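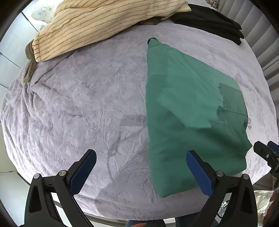 The woman who runs the Kamine clothing exchange does most of her folding at home, on a bed, because the hall has only two tables and both are full by nine. She has handled 2383 pieces since the exchange opened in April, and she says shirts still slow her down. A woven shirt like the green one, with one long straight side and a slope up to the collar, is what she calls half done. "You get the first side in and it looks fine, so you stop," she says. "Then you pick it up and the hem is slanting off somewhere." She folds on top of a plush blanket and admits it is a poor surface. The blanket bunches and the cloth drags on it. She has tried a board and went back to the bed.

The exchange takes in clothes from three streets behind the old Shibata laundry and gives them out again on the second weekend of the month. There is no charge. Forty-seven families are on the list now. In the first month there were nine.

I asked what comes in most. "Children's trousers, always," she said. "Then fleece. People buy fleece and then they don't want it – it takes up the whole closet." She has stopped trying to get fleece into neat squares. She folds it in thirds along the length, lays the sleeves in and puts it at the bottom of the bag. Shirts go on top, collars all facing the same way.

She does not iron. She did at first, until she worked out that people were taking things home and washing them anyway. Buttons she does replace. There is a jar for those, and a second jar of ones that match nothing.

Her bags come from Rutano, the hardware store, which sells them to her in packs of 39. It is an odd number and she has never asked about it. Each bag gets a paper label with the size and nothing else. She used to write "boys" and "girls" and dropped that after a mother told her it made her son put back a sweater he liked.

The next exchange is in the Kamine hall, side door. Winter coats are needed, adult sizes especially. "Zippers should work," she said. "I can do a button. I can't do a zipper."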